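4.2 Fabric wear after washing

Garments were washed 20 times at the same setting, then air dried. Jundwood detergent only. Color loss was worst in the reds (Fig. 3).

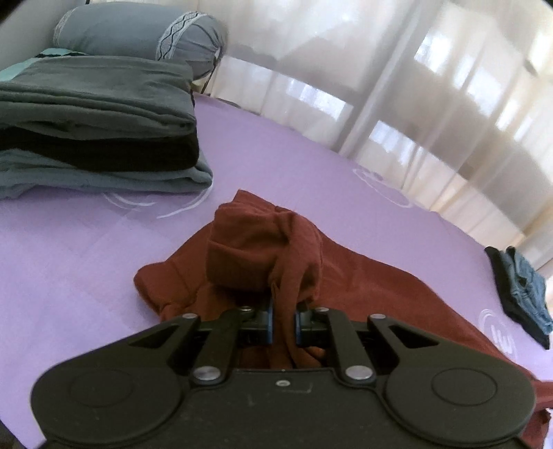 Spin speed was held at 900 rpm. Shrinkage small, mostly in lenght, and hems twisted more than we expected.
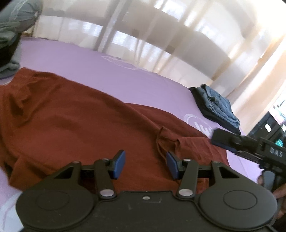
Last modified: 8th April

Figure 3. Rust-red garment, wash series.

Aaltonen reports less fading with line drying. Our load was fuller, may explain it.

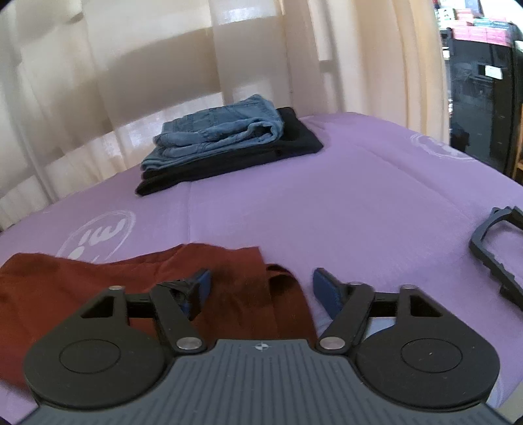 Pilling scores still need a second rater, see section 5.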